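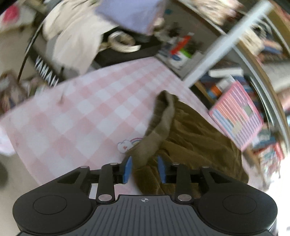 The customer wrote in again overnight to say the order for the gingham cloth still shows as "awaiting payment" on her side, although the money left her account on 9/16/26 and she has had the receipt by email. She was very patient, bless her, and added that a second order, placed on her phone, went through without a hitch.

Thank you for sticking with us on this one, and I'm sorry it has dragged on. I've spent a good part of the morning going through it, and I'll put down everything I tried so whoever picks up the ticket next doesn't have to start afresh.

First I looked in Usitz, where the payment is marked as complete. Then I looked in Fultik, our shop system, and the same order is sitting there unpaid. So the two aren't talking to each other — or they weren't for that order, anyway. I pressed "refresh status" twice and got error 28 both times.

I cleared the stuck message from the queue, waited 10 minutes and tried once more. Same error. There were 70 messages behind it, all gone through perfectly happily, and I found that rather puzzling until I noticed the postcode had been typed with a space at the end. The phone order doesn't have the space.

I took the space out, sent the message again and the order turned to "paid" straight away. Lovely!

Still to do: Drelledus need to trim the postcode box on the desktop checkout, and I've raised that with them. Gazi have the parcel label and will collect with the next lot. I've asked the customer to check her account page and let us know what it says. Leaving this open until she replies.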